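Bringing 24 visitors to see a robot demonstration — what to ask for before the visit?
Category: Community visits and outings

Posted by Pretorius_K

Hello to all. I organize visits for an adult evening class in Beltthorpe. In January we will go to an open day at a company named Drindetti, where they show robots with arms and hands doing small tasks. We are 24 persons, most of them retired, two with walking sticks. I have never seen such a demonstration myself. The company sent me only one page with the address and the starting time. What should I ask them before we come? And is there enough to see for two hours, or will my people stand in a corridor? The bus costs the same if we stay one hour or three, so I would like to plan it well.

Posted by Yuzhen Fu

I visited the same open day last year with my daughter's school club, so I can tell you how it was for us. Please excuse my English, I write slowly but I try to be exact.

First, ask how large is one group. For us it was 8 persons at one time. We were 20, so we were divided, and the last group waited a long time with nothing to do. With your number you should ask for three fixed times and write them on paper for everybody.

Second, ask about the floor. It is an ordinary office with carpet, and in one place there is yellow tape on it. Our guide asked us to keep our feet outside of the tape, and he repeated it to every group. Children understood this faster than the parents. For the persons with walking sticks I would ask if one chair can be put near to the tape, because you stand during the whole explanation.
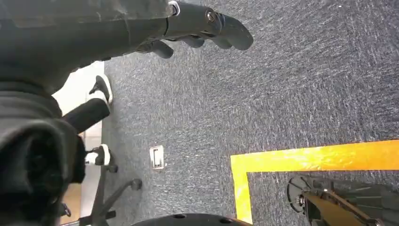 The hand and the yellow tape corner on the carpet.

The hand is bigger than I expected from the videos. The fingers are dark and have joints, and you can see the bolts from near. If somebody in your class was a mechanic or a dentist, he will have many questions about this part, so leave time for him. Our guide was patient, but he talked fast and he used short names for everything. I asked him to say "hand" and "arm" in place of the model names, and after this it was much better for the children.

Third, ask what task they will show. This is the important one, in my opinion. When you know the task, you can tell it to the group in the bus and they know where to look. We had unpacking, with a cardboard box on a desk. They call this demonstration "Bika" in their program, so if you see this word on your page, it is the same one. 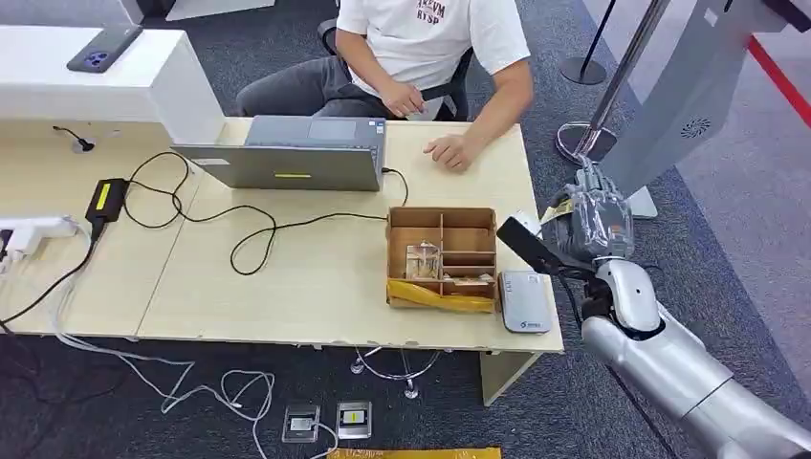

Unpacking at the desk. A man sits with the laptop, the arm is on the right side of the box.

You should know that it goes slowly. The arm moves, then it stops, then it moves again. Some in our club were bored after ten minutes, and others did not want to leave. I think older visitors will have more patience — my father would stay until evening.

Also there are many cables, on the desk and on the carpet too. I would tell the persons with sticks to walk in the back of the group and to stay on the side where the visitors normally stand. The bags we left in the entrance room.

About the two hours: for us the demonstration was forty minutes for each group, then a short talk with slides, then coffee. Two hours is right if the groups change on time. There was one toilet on that floor.

Last thing, ask if photographs are allowed. For us it was yes, but without flash.

Posted by beltthorpe_bus_mum

Park behind the building, not in front!! The front is loading only and they do check. Coffee is free but bring your own biscuits.

Posted by Pretorius_K

Thank you both. Yuzhen, the program does say Bika, I did not understand this word before. I have written to them about three groups and the chair. They answered already that chairs are possible if I call extension 2839 the day before. I still wait for the answer about the task.

Posted by Yuzhen Fu

I am glad it is useful. Ask them also if the slides can be sent to you before — the letters on them were small and from the last row we could not read.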